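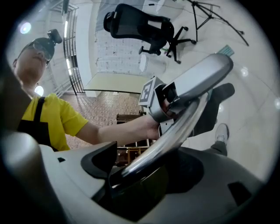

Slide 1
Good morning. I'm Mattes Sauerland, and I look after contracts at Bulerico. I have the slot until 10:20, questions included.

Slide 2 – the deal
Atora sold us its water treatment unit in March. We paid for 85% of the shares. The town of Navarrete kept the rest, along with a seat on the board.
Say this slowly: the town can block a sale of the reservoir land. It can't block a change in tariffs.

Slide 3 – what came with it
Two plants, the pumping station at Movberg and 57 staff. All of them moved over on their existing terms.
4,000 metered connections. The older meters are still read by hand.

Slide 4 – where it got slow
Permits. The discharge permit was in the seller's name and had to be reissued, and we closed 28 days later than planned.
Pension transfer – skip if short of time.

Slide 5 – next year
Replace the Movberg pumps first, then the meters. No decision yet on the sludge contract. If asked about price, refer them to the finance team.

Leave the contact slide up for questions.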